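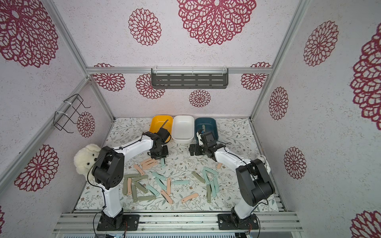

Sorting Sticks by Colour: Our Report on the Tidy-Up Corner

Jaqueline Arriaga, Marisol Contreras and Rutilio Bautista
Project tutor: Zyanya Huerta

1. How we came to this

Our brief for the design module was to take one small household chore and look at it properly. Most of the class went for washing up or folding clothes. We chose sorting, mostly on account of Marisol's little cousins, who own what must be every craft stick ever sold and keep the whole lot in one shoebox. Rutilio wanted to do cutlery drawers instead and argued for it quite beautifully, but he was outvoted over lunch and has been very gracious about it ever since.

The question we settled on was a plain one. If a heap of coloured sticks has to go into bins, what should the bins, the mat and the walls around them look like so that the job is pleasant and the colours are easy to tell apart?

2. The sticks and the bins

The sticks are flat with rounded ends, in peach-pink, mint green and a muted grey-green. We were very taken with these colours when we first put them together, and we still are, but the two greens gave us more to talk about than anything else in the project. In good daylight they are easy enough to separate. Late in the afternoon, when the lamp goes on, Jaqueline and I would each pick up the same stick and call it something different. (Jaqueline was usually right, and I am writing that down here because I promised I would.)

For the bins we have three plastic ones in a row at the back: yellow on the left, white in the middle and dark teal on the right. We left the bin colours unmatched to the sticks on purpose. Zyanya asked us early on whether matching bins would make it a game for very small children only, and we thought that was a fair point, so each bin's colour has to be remembered. We did try a version with paper labels, and it was perfectly good, only less fun.

3. The mat

We spent far too long on the mat, and enjoyed all of it. It is pale, with a printed pattern of thin branches, leaves and little blossoms, and it came off the end of a roll of table covering that Rutilio's aunt had put by. We had planned on something plain. Once the print was down, though, the whole corner looked so much more like somewhere in a home that none of us wanted to take it up again.

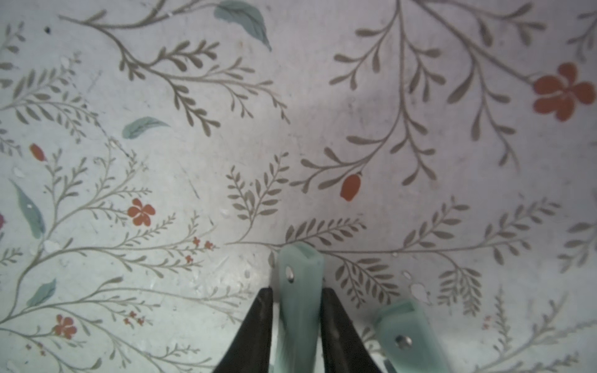
There is a cost to it, of course. Some of the leaves are a blue-green not so far from our sticks, and a quick glance can land on a leaf when you are after a stick. A smooth surface also catches the light, so we moved the lamp twice before we were happy. If we were starting over I think we would keep the branches and look for a print with fewer leaves - Marisol disagrees, and says the leaves are the best part.

4. The walls and the puppy

The walls are pale with dark red rosettes in all sorts of sizes, from quite tiny to enormous. Marisol chose where each one should go, and she moved them about until the big ones stopped shouting at each other. The fluffy white puppy in the front corner was her idea as well. It has no part in the sorting at all, but everyone who visited our table said hello to it. 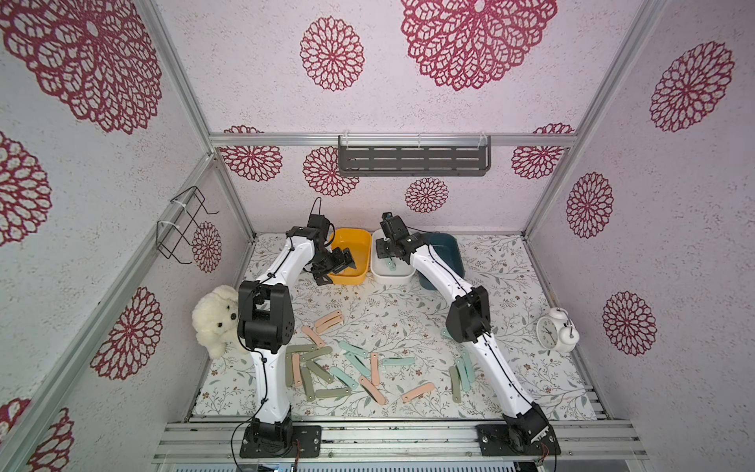 We talked for a good while about the order of work, too. Starting with the peach sticks made sense to all of us, as they stand out best, and once they are gone the greens are easier to compare side by side. Rutilio prefers to begin with whatever is lying on its own at the edges and work inwards to the middle of the heap. Both ways are in our notebook, and we would happily recommend either one.

5. What we would change

We would like deeper bins, or shorter sticks, so that a stick dropped in at an angle lies down flat. We would also swap the grey-green for something bolder, perhaps a plum. Crisóforo Carrillo from the year above suggested stripes, and we mean to try those in May if there is room on the timetable.

Our thanks to Zyanya for her patience with us, and to Rutilio's aunt for the table covering, which she has kindly said we may keep.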